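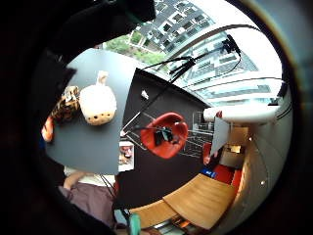
Week 4: what people carry, and how to ask them about it

Right, so last week was shop receipts and this week we're on to bags. I love this topic, so forgive me if I run over again (the room is ours until 4 anyway).

The main reading is the Truvdale bag survey. They stopped 137 people outside the bus station and asked them to list what they had on them, from memory, and then to open the bag and list it again. Do the two lists match? Hardly ever! People remember keys, phone and purse very well. They forget old tickets, spare buttons, half a packet of mints. When you read it, look at page 47, where the forgotten things are sorted by how long the owner thought they'd been in there.

A few words you'll need. "Daily carry" means things that go out with you every day. "Drift" is my own word for stuff that got in and never left. Keepsakes are the awkward ones, and I still change my mind about them: a snapshot tucked in a side pocket is never used for anything, but people get quite upset if you file it under drift. Put them in their own column for now.

On asking questions. Don't say "what's in your bag?" cold, it sounds like airport security. I start with the bag itself, where they got it, what they had before. In my Brestenel interviews I got 83 usable answers that way, and the best ones came from people who'd begun by moaning about a broken zip.

For next time: read the survey, skip the appendix, and do your own two lists. Memory first, no peeking! Bring both on paper. We'll pool them and have a go at the sorting together, and I'll say a bit more about pockets, which I've left out completely.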